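Home Products Interviews Archive Contact
Search this site Go

Table coverings: an interview with a sheet finisher at Pumphrey

Pumphrey cuts and finishes pale table sheets for rental kitchens and small dining rooms. The finisher we spoke to has worked on the cutting line for 2 years and asked to be quoted by job title only. We met on a Saturday morning, before the line started.

The first subject was size. "People measure the top and order exactly that," the finisher said. "Then the sheet creeps and they have an overlap on one side. I would sooner leave a strip of wood showing at the back. It gives you a line to square against."

Rounded corners are the usual difficulty. Pumphrey's order book lists 3781 tops, of which 852 have rounded corners. "A square sheet on a rounded top has to stop short or be trimmed. Stopping short is cheaper and you can turn the sheet around later."
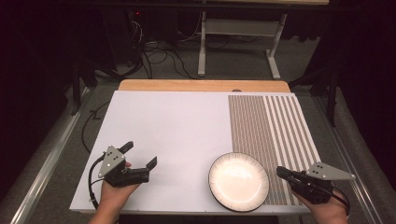
Stripes and plain ground

The conversation moved to pattern. The finisher prefers stripes on one side of the table only, with the other side left plain. "Fine lines close together read as one brown tone from a chair. Wider stripes stay stripes. If you use both, keep the wide ones toward the outside."

Stripes also show error. A plain sheet can sit a little crooked without anyone remarking on it, but a striped section is compared with the table edge at once. The finisher sets the striped side first, then smooths toward the plain side with the flat of the hand.

On tableware the advice was brief. "Pale plate, dark rim. On a white sheet the rim is what you see. Without it the plate disappears."

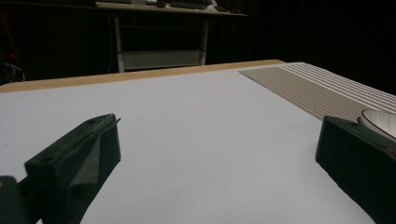

The finisher also keeps a swatch book, shared with the Molteck showroom, and uses it to check whites against wood. Cool whites are the most requested. "Under weak light they go toward lavender. Customers call that a fault. I tell them to look again at noon before they send it back."

Storage was the last item. Sheets go out rolled, pattern side outward, on tubes from Sanard. A folded sheet keeps its crease, and the finisher will not accept a return that has been folded.

Comments (2) Share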